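Mernville Robotics Club
Spring progress report to the Akbari Fund

Where we are

We are a little past the halfway point of the grant and we have a lot of good news to share. Enrollment is at 18 students, the arm is up and running, and the first unit of the course is finished. Meetings have settled on Wednesday after school, and most weeks we have to remind people that the building closes at 6:30.

The application described a year in three units: moving the arm safely, finding places on a table, and picking up and delivering objects. Unit one took longer than planned. Every student had to pass a safety check before running a program, and we wanted that check to mean something. Each of them wrote a short motion, explained it to a partner, ran it at low speed and stopped it partway through. All of them have now passed, including two who joined in the second month.

The work table

The students chose the layout themselves. They tried a printed grid first and didn't like how it curled, so they went to kraft paper and blue tape. It's cheap, it can be redone in an afternoon, and everyone in the club now talks in rows and columns. The current task, which they named the Malik Run after the street the school is on, asks a team to send the gripper to a named cell, go down to a set height, and come back up without touching anything. Cardboard tubes serve as the targets for the next stage.

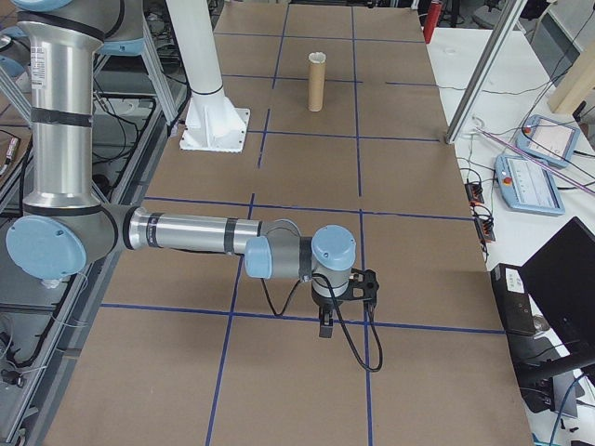 The arm over the taped grid, with a cardboard tube standing farther back on the table.

Teams log every run on a shared sheet. The log stands at 507 runs so far, and reading through it is a pleasure -- the early comments say things like "went wrong way," and the recent ones name the joint, the speed and the line of code. We had hoped for that kind of writing by the end of the year and we are already seeing it.

Finding the lines

Unit two has turned out to be the favorite. The students are writing a program, called Drullex, that takes a view from the wrist camera and works out where two strips of tape cross. Their first version assumed that every line was straight up and down or straight across, and it did well on the drawings they made to test it. Tape put down by hand is less polite. In the view the class has been working from, the vertical strip drifts to the right on its way down and the other one climbs a little toward the right side, so a program that expects a perfect plus sign starts off with the wrong idea. One team now fits a line to each strip separately and computes the crossing from those. Another team is averaging the blue pixels. They argue about it constantly, and both methods are staying in until we have numbers to compare.

The plan is to test both versions on the same set of 100 views, with the crossings marked by hand by students from a third team. Marking has started and is slower than anyone guessed. It has also led to a very good discussion about what the "middle" of a crossing is when the edges are a bit ragged.

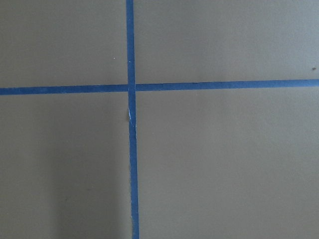 Small marks have become a topic of their own. The averaging team wanted to ignore anything that wasn't blue, and the line-fitting team pointed out that a pale sliver on the left edge of the vertical strip, just under the crossing, takes a bite out of the very edge they measure. They are now writing a step that drops points too far from the fitted line. This is real engineering, and it came from them. 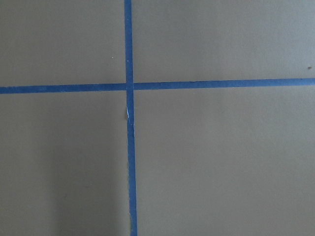 Blue tape crossing, wrist camera view.

Spending

We have spent $2000 of the equipment line, mostly on gripper parts, cables and a replacement power supply. Tape and paper have cost very little. We would like to move part of the unspent travel money into a second set of gripper fingers, and will send that request separately.

Next steps

Finish marking the views and run the comparison in May. Start unit three with the cardboard tubes, first standing and then lying down. Hold an open evening in June, where families can name a cell and watch a team send the arm to it. We would love to have someone from the Fund there -- the students have already asked who gets to go first.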